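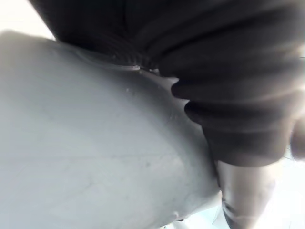 A pale gray surface with a few thin marks on it.

Wanted: people who don't believe product reviews
Prokell, Rumargate office
Posted Thursday, December 28, 2023

We are looking for participants for a paid study of online reviews of household goods. We would like doubters. If you read "changed my life!" under a dish rack and roll your eyes, please keep reading.

Most research on reviews asks shoppers whether they trust them. Shoppers say yes, mostly, and then a report comes out saying that trust is strong. We have read a good many of these reports and don't think much of them. People will tick "somewhat agree" next to nearly anything if there's a gift card at the end. Our own October survey had the same trouble, and we threw out the results.

So we are trying a slower method. It may not work any better. You would get a plain household item by mail, use it the way you normally would, and write down what you think of it before you see a single review. Then we send you a packet of reviews for the same item and ask you to mark every sentence you doubt, and why. "It sounds fake" is a fine answer to start with, but we will ask you to go further than that.

What you would do
Use 2 items at home, one after the other
Keep a short paper diary (a few lines a day is plenty)
Mark up the review packets
Come to 2 evening sessions at our Rumargate office, on the second floor above the tile shop. There is an elevator, though it is slow.

Who can apply
You must be 18 or older and live close enough to Rumargate to get here on a weeknight. You should be able to read and write comfortably in English. You do not need to shop online much. Please don't apply if you or anyone in your home has been paid to write reviews, or works for Clullosia or Uniyal, whose shopping sites the packets are taken from. Neither company is paying for this study or will see your diary.

Pay
We pay $59 for each evening session and the same again when you hand in your finished diary. We pay by check. You keep the items, for what they're worth. There are no bonus points, prize drawings or "exclusive community" to join, and we won't call you a tester or an ambassador.

What we can't promise
We can't tell you the results will be published. We can't tell you which items you'll get, and you may find them dull. If the diaries show that people who doubt reviews are no better at judging them than anyone else, we will say so, and you may not enjoy reading it.

How to apply
Send us one page or less. Pick any product review you have read lately and tell us what you make of it. Include your phone number and the weeknights you are free. Skip the résumé. Letters that open by telling us how excited you are will be read, but with some suspicion.

Mail or drop off your page at the Prokell front desk, Rumargate. We answer everyone, usually within 2 weeks.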